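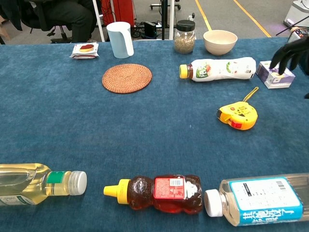 1/ Some notes on the Drivomdale, the light maritime patrol aircraft that never got past its second prototype. The design office was at Banholm, with final assembly planned for Clorkville.

2/ The requirement asked for 8 hours on station at low level with one engine shut down. That set the wing area, and the wing area set most of the problems.

3/ Engines were two Juhász turboprops. Each drove its own generator, so a shutdown on patrol halved the electrical supply just as the radar needed most of it. An auxiliary unit went into the tail - 53 kg, plus ballast in the nose. 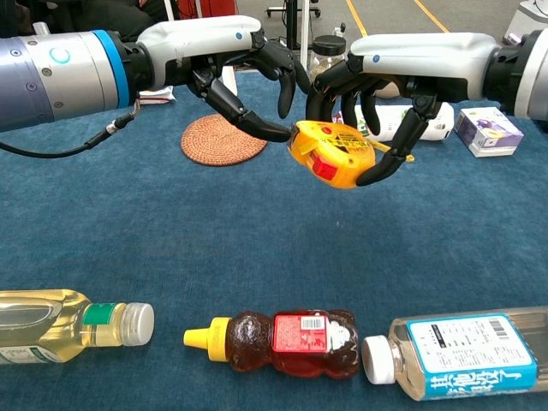
Black fingers at a yellow tape measure.

4/ Flutter margins on the first airframe were poor above 3,000 m. The outer wing was stiffened and the ailerons rebalanced. The second airframe had both changes from the start.

5/ Sonobuoy launchers were fixed tubes behind the rear spar. They could be reloaded in flight, but only from the port side, as the cable runs took up the other wall.

6/ Fuel was carried in integral wing tanks. The sealant gave trouble at the root joint on both aircraft and was changed twice.

7/ The order was dropped one December. The first airframe was used for fatigue testing, the second went into store at Banholm. I have not found a record of its disposal.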